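グリッパ比較試験 操作参加者の募集

クレルノウ（Clernow）実験室では、ロボットアームの手先に取り付けるグリッパの比較試験を行っており、操作者として参加していただける方を募集します。応募の締切は21/1/17です。定員は25名で、定員に達した場合は締切前でも受付を終了します。

試験の内容
参加者には、遠隔操作でアームを動かし、台所まわりの作業をしていただきます。比較するのは、当実験室で「プラトロウ」「ヘファナン」と呼んでいる2種類のグリッパです。プラトロウは指先が細く、狭い隙間に入りますが、平たいものをつまむと滑りやすい傾向があります。ヘファナンは指の腹が広く、保持は安定しますが、奥まった場所では指の厚みが邪魔になります。12月に所内の者だけで予備試験を行ったところ、操作に慣れた者と初めての者とで評価がほぼ逆になりました。今回はこの差を確かめるため、経験の有無を問わず参加者を募ります。

アームは同じものを使い、手先だけを交換します。カメラは手首側と作業台の上に固定し、参加者は操作席の画面に映る両方の映像を見ながら操作します。コントローラは両手で持つ型に統一しました。前回の試験で使ったペダル式は、踏み込み量の個人差が大きかったため今回は使用しません。

作業の種類
・食パンをトースターに入れる、取り出す
・引き出しを開けて布巾を取り出す
・ふた付きの容器を開け、閉める
・カップを棚の指定位置に置く

作業の順番は参加者ごとに変わります。同じ作業を両方のグリッパで行い、所要時間、落下の回数、やり直しの回数を記録します。途中でできないと判断した場合は、その旨を口頭で伝えて次へ進んでください。できなかったという結果も集計の対象になります。

当日の流れ
受付のあと、同意書の確認と操作説明を行います。続いて練習の時間があり、積み木を使ってアームの動かし方に慣れていただきます。練習が済んだら最初のグリッパで一通りの作業を行い、休憩をはさみます。休憩の間に担当者が手先を交換し、原点合わせをします。後半はもう一方のグリッパで同じ作業を行い、最後に質問紙に記入して終了です。全体でおよそ2時間かかります。原点合わせがうまくいかないと後半の開始が遅れることがありますので、直後に予定を入れないようお願いします。

応募の条件
・18歳以上であること
・両手でコントローラを操作できること
・画面の文字が裸眼または眼鏡、コンタクトレンズで読めること
・日本語または英語で説明を受けられること
・操作中の映像と音声の記録に同意できること

ロボットの操作経験、ゲームの経験はどちらも不要です。経験のある方は応募時にその内容を書いてください。利き手は問いませんが、左利きの方が不足しているため、応募が重なった場合は左利きの方を優先することがあります。画面酔いをしやすい方は事前にご相談ください。12月の予備試験に操作者として加わった方は対象外です。

謝礼と交通費
謝礼は所定の額を終了後に振り込みます。途中で中止した場合も、当日受付を済ませた方には全額を支払います。交通費は実費を支給しますので、領収書または経路の分かるものをお持ちください。駐車場はありません。

場所
クレルノウ実験室 1階 61号室
デナリー通り側の入口からお入りください。正面玄関からは61号室に抜けられません。入口に着いたら内線384を呼び出すと、担当者が迎えに出ます。

服装と持ち物
動きやすい服装でお越しください。袖口の広い服は操作席のケーブルに引っかかることがあります。指輪と腕時計は操作中だけ外していただきます。眼鏡を使う方は忘れずにお持ちください。飲み物は休憩室でのみ飲めます。

安全について
参加者の操作席は作業台から離れた位置にあり、アームの可動範囲に入ることはありません。試験中は担当者が作業台のそばに付き、非常停止の操作を受け持ちます。操作席にも停止ボタンがありますので、不安を感じたときは迷わず押してください。押したことで評価が下がることはなく、再開するかどうかも参加者が決められます。マスクの着用と入室前の手指消毒をお願いします。当日、発熱や咳のある方は来所を控え、内線または電子メールで連絡してください。日程を振り替えます。

データの取り扱い
記録した映像、操作の履歴、質問紙の回答は、番号を付けて氏名と切り離して保管します。報告書に映像の一部を載せる場合がありますが、参加者の顔や声が分かる部分は使いません。参加後に記録の削除を希望する方は、集計が始まる前であれば応じます。申し出の期限は同意書に記載しています。

応募の方法
件名を「グリッパ比較 参加希望」とし、次の事項を書いて電子メールで送ってください。
・氏名（ふりがな）
・連絡のつく電話番号
・利き手
・ロボット操作の経験の有無と内容
・参加できる時間帯（午前、午後の別）
・説明を受ける言語の希望

宛先は実験室の受付窓口です。折り返し、日程の候補と同意書の写しを送ります。同意書は前もって読み、分からない点に印を付けてきてください。署名は当日、説明を聞いたあとで結構です。

担当
試験全体の責任者 ヘドヴィグ・ノルディン
操作説明と日程調整 シャジア・ゴンダル
アームとグリッパの整備 アティフ・チーマ、アシフ・タノリ
集計とデータ管理 エフサン・ジャフリ

日程についてはゴンダル、記録の扱いについてはジャフリにお問い合わせください。機材に関する技術的な質問は、試験の結果に影響しない範囲で整備担当がお答えします。両グリッパの寸法や把持力の数値は、全員の試験が終わるまで公開しません。

トースターの作業について補足
応募を検討中の方から質問が多いのが、トースターを使う作業です。パンの出し入れでは、指先を差し込み口の縁に当てずに近づけることが主な課題になります。先のとがった黒い指を白いトースターに斜めから寄せると、差し込み口を囲む金属の縁のすぐ手前まで指先が来ます。手首側の映像ではグリッパ本体が大きく映り、手前の指の陰になるところもあるため、縁までの距離は台上のカメラの映像と見比べて判断してください。差し込み口の奥で電熱線が赤橙色に光っているときは、指先を口の中に入れないでください。この点は当日の操作説明でも確認します。縁に軽く触れた程度であれば作業を続けて構いません。トースターが動いてしまった場合は操作を止め、担当者が位置を戻すまでお待ちください。

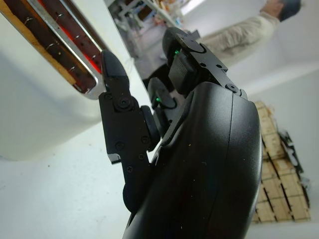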